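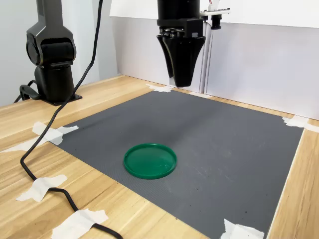
A dark gray mat taped down on a light wooden tabletop at the Dinitz Building.

FOR IMMEDIATE RELEASE

The Dinitz Building opens its evening bookbinding and paper repair classes this December

ESTON - I've been fixing old books in this town for a long time, mostly at my own kitchen table, and I am so happy to finally write this one: we have a room! Starting in December, Restis Book Repair will run evening classes on the second floor of the Dinitz Building on Anghel Street, and anybody over 16 can sign up.

If you grew up in Eston you know the place. It went up in 1841 as a feed warehouse, and then it was a shoe store, and then for years it was the spot where you parked if the bank lot was full. The downstairs is still being worked on (please use the side door, the front one sticks), but upstairs we have heat, good lamps, a deep sink for washing paper, and a cast iron book press that took four of us and a very bad afternoon to get up the stairs.

Each course runs 8 weeks, one evening a week, from 6:30 to 9 p.m. The cost is $164, and that covers thread, board, glue and cloth. Bring an apron and bring a book you care about but wouldn't cry over. A cookbook with the spine hanging off is perfect. Please don't bring the family Bible to the first class. Bring it to the fifth one.

We'll start with a plain pamphlet stitch, then a flat-back case binding, and after that people can go their own way. Margareta Ene is teaching the repair half. She worked in a county records office before she retired and she can mend a torn page so well that I've had to hold it up to a window to find the tear. Her daughter Roxana is running the marbled paper nights, which are messy and loud, and I'd wear old shoes.

"I don't want people to be scared of their books," Margareta told me when I asked her for something to put in here. "A book is thread and paper. You can take it apart and you can put it back."

Relu Preda, who owns the building, has given us the room through next summer at a rent I can live with. When I asked Relu for a quote he said, "Tell them to wipe their feet." So, there you go.

We're also taking donations of tools and materials. Right now I'd love bone folders, awls, old linen thread and any board shears you have sitting in a garage. Book cloth in dull colors is welcome too, even small pieces. We can't take encyclopedias. I'm sorry, I know you have them.

There's an open house the week before classes begin, with coffee and a short demonstration by Ayuba Addo, who makes the most beautiful leather journals and will have a few for sale. Kids are welcome at that one, and the press is fun to turn.

To sign up, stop by the side door any weekday after 4 p.m. or call the shop and ask for extension 3225. Leave a message if I don't pick up, my hands are probably covered in paste.

Press contact:
Shewit Kahsay
Restis Book Repair
Dinitz Building, second floor, Anghel Street, Eston

###

We use cookies to remember your settings and to see which pages get read. By continuing to use this site you agree to our cookie policy. Accept | Manage settings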